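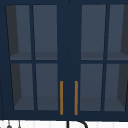
Figure 7.1 Wall cabinet with glazed doors.

Chapter 7
Before the Operation: Assessment and Preparation

In this chapter you will learn:
what a pre-operative assessment is for
which parts of the medical history matter most to the surgical team
how fasting rules are explained to patients
why planned operations are put off on the day

Key terms: elective surgery, consent, fasting, anticoagulant, comorbidity

7.1 The work before the theatre

Chapter 6 dealt with how a patient is referred to a surgeon and how the decision to operate is made. Some weeks may pass between that decision and the day of admission. During this time the patient is seen, in person or by telephone, by a nurse from the assessment clinic. Patients with more complicated needs also see an anaesthetist.

The purpose of the visit is to find out whether the patient is fit for the planned operation and the planned anaesthetic. Problems found at this stage can often be treated. High blood pressure can be brought under control, anaemia can be looked into, and a chest infection can be given time to clear. The same problem found on the morning of surgery usually means that the patient is sent home.

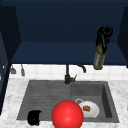

Figure 7.2 Cabinet alcove over a kitchen sink, with a green glass bottle.

The Anmont case study, which runs through this part of the book, shows the size of the matter. Anmont is a 600-bed general hospital. In the twelve months to the end of June its surgical department listed 1,211 planned operations. Of these, 94 were cancelled on the day. The department sorted the cancellations by cause and found that the largest group were patients whose medicines had not been reviewed. The next largest were patients who had eaten too late. Both groups are returned to in section 7.4.

7.2 Taking the history

The assessment nurse asks about past operations, past anaesthetics, long-term illness, allergies, smoking and alcohol. Family history is also taken, as a few rare reactions to anaesthetic drugs are inherited. All medicines are written down with their doses, including those bought without a prescription and herbal products, which patients often leave out unless they are asked directly.

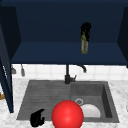 Should a patient stop taking a blood-thinning medicine before surgery?
It depends on the drug, the operation and the patient's own risk of clotting. The surgical team decides and gives the patient written instructions. Patients should not stop the medicine on their own.

The history is recorded on a standard form. Two layouts are compared in this chapter. The Urnau form follows the systems of the body in order, beginning with the heart and lungs. The Oksanen form begins with daily activity, such as whether the patient can climb two flights of stairs without stopping, and goes on to particular illnesses afterwards. A blank copy of each is printed in Appendix B. 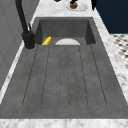 Figure 7.3 Grey sink and grooved drainboard in a marble worktop.

Before you read on

Write down what you would want to know about a patient due to have a hernia repair under general anaesthetic. Keep your list and compare it with the Dodadow checklist at the end of section 7.3.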